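Folding scores are measuring the wrong thing

Most papers on robot laundry report one number, the share of trials that ended in an acceptable fold. I think we should stop leading with it.

Our group ran 3618 folding attempts on T-shirts with a policy we call Duster. The headline rate looked fine. Then Yamila Arancibia sorted the failures by when they started, and most of them began at the first grasp. If the fingers took two layers of hem when the plan called for one, every later step was wasted, however neatly it was carried out.
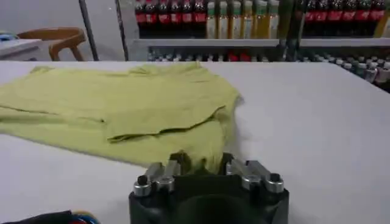 A final score hides that. It also rewards policies that regrasp until they get lucky, and some of ours used up to 15 regrasps on one shirt. A person watching would call that fumbling. The metric calls it a success.

Bogumił Sikora disagrees with me. He says customers only care about the finished pile, and he has a point about customers. Research has a different job. I want to know which part of the behaviour to fix, and an end-of-trial tick doesn't tell me.

So report the grasp separately: layers held, regrasps used, time to first lift. Labelling wrist video for this took two of us 11 days. That's a fair price for a result somebody else can use.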